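Hekdale straight leg jeans — size up or not?

Posted in Denim & Fit

Marietjie Rampersad
Hi all. Need help quick, the sale ends at midnight. Looking at the Hekdale straight leg in dark rinse. I'm a 30 in Zapata jeans but those have a ton of stretch and I've heard Hekdale is almost rigid. Waist 29.5, hips 40. I'm 5'4" so length is a worry too, they only come in a 32 inseam. Do I go 30 or 31? And do they shrink? I line dry mostly but my husband throws everything in the dryer. Can't return sale stuff, only exchange, and I'd be paying shipping both ways. Thanks!!

14 replies hidden — showing most helpful

flatfell_469
31. I have two pairs, black and the dark rinse. Waist on mine gave maybe half an inch after a week of wear, hips did not give at all. With 40 hips the 30 will zip but you'll get those pull lines across the front and the pockets will gape. Easier to take in a waist than let out a hip, any tailor can do it.

Shrinkage — yes, in length. Lost close to an inch on the first hot wash. So wash and dry BEFORE you hem. I didn't and now my black ones are ankle jeans. Cold wash after that, inside out, and keep them away from anything white the first few times becuase the dye runs.

For hemming at 5'4", ask for original hem. They cut it off and sew it back on so you keep the worn edge. Costs a bit more.

coinpocket
never tried hekdale but Flekach runs small so probably same thing? size up

Vunatau Fan 300
Going to disagree a little. I took my usual 30 and they're fine, tight for three or four wears and then good. But I'm straighter in the hips than you. If you like them snug go 30, if you want to sit down at dinner go 31. Also check which version it is, the older ones had a button fly and that rise is lower. Newer ones are zip. The listing doesnt always say, look at the photo of the inside tag.

Marietjie Rampersad
Got the 31, zip fly. Will wash hot once and then hem. Hiding the dryer sheets from my husband lol. Will update when they come 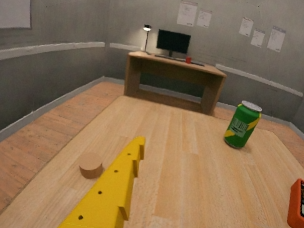
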